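Products > Simulation software > Manipulation packages > Kulleck Bench

Kulleck Bench

Kulleck Bench is a commercial simulation package for testing robot control software on tabletop handling tasks. It is developed and sold by Savolainen, a software firm based in Vikatby, and is supplied as a set of ready-made scenes, a task library and a scoring tool. The package is aimed at small engineering teams and teaching laboratories that need repeatable tests but do not wish to build their own virtual work areas.

The product is sold by yearly licence. It does not include a physics engine of its own and runs on top of Muditz, a general-purpose engine which must be installed separately.

Background

Work on the package began as an in-house test tool. Savolainen had been supplying control software for light assembly cells and used a small group of virtual tables to check each new version before delivery. The tables were rebuilt by hand whenever a customer changed the parts to be handled, and results from one version could not easily be compared with those from the next.

Joonas Lahtinen, then the firm's lead developer, replaced the hand-built tables with a single scene description format in which the mat, the objects, the lights and the arm are each stored as separate entries. An entry can be altered without touching the others. The format was kept when the tool was prepared for sale, and it remains the main point of contact between the user and the package. The first public release followed in December, with a reduced task library and support for one arm only.

Contents of the package

The standard edition contains 8 base scenes. Each consists of a floor, a work surface, one or two arms and a group of loose or fixed objects. Base scenes are locked, but may be copied and edited freely. The copies are plain text files and can be kept under version control in the usual way.

The task library holds 476 task variants. A variant is a base scene together with a starting layout, a goal and a time limit. Many variants differ from one another only in the starting layout or in the lighting, and the maker's documentation groups them into families for this reason. Users who report results are asked to quote the family name as well as the variant number.

Objects are mostly simple solids such as cubes, blocks and boxes, with flat coloured squares serving as markers or target areas. Upright boards with attached parts are also provided. Colours can be set for each object, and surface patterns may be applied to the mat. The shapes are kept plain in order to shorten contact calculations, which take up the larger share of the running time in most tasks.

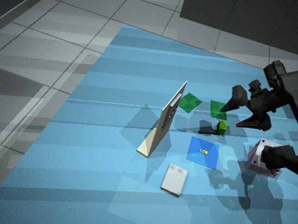
Rendered view of a mat scene, with the open gripper above and to the right of a lime-green cube.

Lighting and shadows

Shadows are computed for all solid objects and for the arms. They may be sharp or soft, and their direction is set by the position of the lights in the scene file. The documentation recommends that camera-based controllers be tested under several lighting entries, as a controller tuned under one arrangement may mistake a dark shadow for the edge of an object. A small part lying close to a marker of similar colour is a further source of error, and one family of tasks is given over to this case.

Surface reflections are limited. Floor tiles and walls can be given a faint sheen, but transparent and mirror-like objects are not supported in the current release.

Arm and gripper models

Three gripper types are supplied: a parallel jaw model, a jointed finger model and a suction model. Each has a collision shape that is simpler than its visible shape. With the jointed finger model the difference is greatest at the fingertips, where the collision shape is slightly blunter than the one drawn on screen. A grasp that looks sound in the rendered view may therefore be recorded as a near miss, and the log file should be taken as the record of contact.

Arms are described in a separate file giving joint limits, link masses and motor strength. Users can add their own arms by writing such a file. The importer checks that all joints are named and that no two links overlap in the resting position. It does not check whether the stated masses are reasonable.

Operation

A test is started from the command line or from a short script. The user names the task variant, the controller to be tested and the number of attempts. The package then loads the scene, passes camera views and joint readings to the controller at a fixed rate, and applies the commands it returns. If the controller fails to answer in time, the last command is held and the delay is written to the log.

Camera positions are free. Fixed cameras can be placed anywhere in the scene, and one further camera may be attached to each arm. Views taken at a low angle show the height of objects well but tend to foreshorten markings on upright parts, so tasks that depend on reading a label usually call for a second camera.

Scoring

Each attempt is scored as passed, part-passed or failed. A part-pass is given when the object has been moved to the target area but not released, or has been released with some portion outside the area. The default setting requires 70 per cent of the object's base to lie within the target. This value can be changed in the task file, in which case the score report is marked as non-standard.

The report also lists time taken, path length of the gripper and the number of unwanted contacts. No single overall figure is produced. Savolainen has stated that one was left out on purpose, on the grounds that users weigh speed and care differently.

Licensing and support

The licence is issued for each computer and covers updates within the licence year. A teaching licence is offered at a lower price and permits use in a single room of machines, but excludes the suction gripper and the arm importer. Support is given by electronic mail in English and Finnish. Training is offered as a separate service lasting 3 days, either at Vikatby or by video link, and covers scene editing, arm files and the reading of score reports.

Reception

Comment from users has centred on the scene format, which is generally found easy to read and to edit by hand. The main complaints concern loading time, which on an ordinary desktop computer can reach around a minute for the larger scenes, and the lack of cloth, cable and other soft objects. The need to install Muditz separately has also been raised, as the two products are updated at different times and a new version of the engine may alter the outcome of tasks with tight limits. Each release of the package now names the engine version against which it was tested.

Limitations

The package does not model wear, heat or loss of grip caused by dust. Motor behaviour is treated as ideal up to the stated strength. The maker advises that results be used to compare one controller with another, and that they should not be taken as a forecast of success on a physical arm.

Filed under: Robot simulators | Test and measurement software | Grasping and handling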